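Celtgate Soap: Your Questions Answered

Thank you for stopping by! Marisa Gentile reads every note that comes in to the shop, and over the years the same friendly questions have come up again and again, so she has gathered her answers in one place. Put the kettle on if you like, some of them run a little long.

How long will one bar last me?

It depends so much on the household that I hate to promise anything. In my own bathroom, with two of us washing our hands at the same sink, a bar of Itana lasts 6 weeks. My sister has three boys who play soccer and she laughs at me when I say that. What makes the biggest difference is where the bar sits between washes. A dish with drainage holes or ridges will do wonders, and so will keeping it out of the path of the shower.

There are white specks on my soap. Has it gone bad?

Please don't throw it out! This is the question I get more than any other, usually from someone who has found a bar at the back of a linen closet. A powdery white bloom on a bar of soap is very often what we call soda ash, and it's harmless. Dried suds can leave pale marks too, and so can hard water, and a bar that has been knocking about in a drawer or a toiletry bag will pick up scuffs and fine scratches that look lighter than the rest. 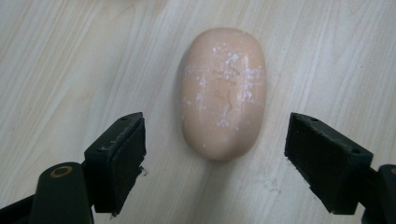

A quick rinse under warm water and a rub with your thumb will usually take the worst of it away. If you're giving the soap as a gift and want it looking its best, wipe it with a barely damp cotton cloth, then let it dry on a rack overnight before you wrap it. Fuzzy growth or a sharp, rancid smell is another matter, and in that case do write to me.

Why does the stamp wear off?

The lettering is pressed into the top of the bar while it is still fairly soft, and it's shallow, so it softens with every wash until you're left with a few grooves and curves that could be anything. We tried a deeper stamp on the Ruggiero bars one December and it collected so much lather in the corners that I went straight back to the old one. The soap itself is just the same once the name has gone.

My bar has turned darker than it was. Is that normal?

Quite normal for anything with vanilla in it. Prostetti starts out nearly cream and drifts toward tan, and later on to a good warm brown. It doesn't always happen evenly, either, so one end may get there before the other.

Can I use up the little slivers?

Oh, yes. Wet the sliver and the back of a new bar, press them together, and leave them alone until morning. I also keep a small mesh bag hanging in the shower for the pieces that refuse to stick.

Do you sell the bars unwrapped?

We do, in boxes of 8. Just leave a note with your order and I'll pack them with plain paper between the layers.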